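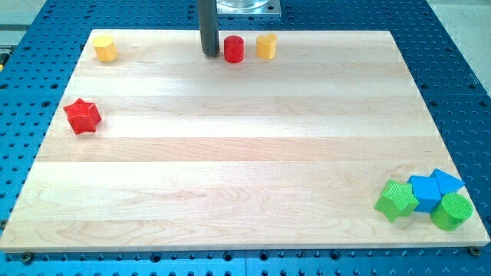 The maple board on the blue table.

August, nearly bedtime

I've finally given up on the Galta night cream, and I feel a bit guilty about it, as Capucine was so kind to bring me the jar and I did promise her I'd finish it. But my cheeks have been sore and pink for a fortnight now, and this morning I caught myself scratching at my chin through the whole of Hervé's phone call (he was telling me about the new fence, poor love, and I couldn't repeat a word of it).

So it's back to the plain old Pellov lotion, the 100 ml bottle with the pump that sticks. Dörte reckons I ought to leave everything off for a few days and only use lukewarm water, and she's probably right, she usually is about skin, but I can't bear that tight feeling after a shower in this dry weather!

Shiyu wants me to come along to the facial place near the library. It's $132 for the long one, with the neck and shoulders thrown in, and I went quite quiet when she said it. Maybe for my birthday. I do like the colour of their towels.

Must remember sunscreen for the morning, the tube's in my other bag.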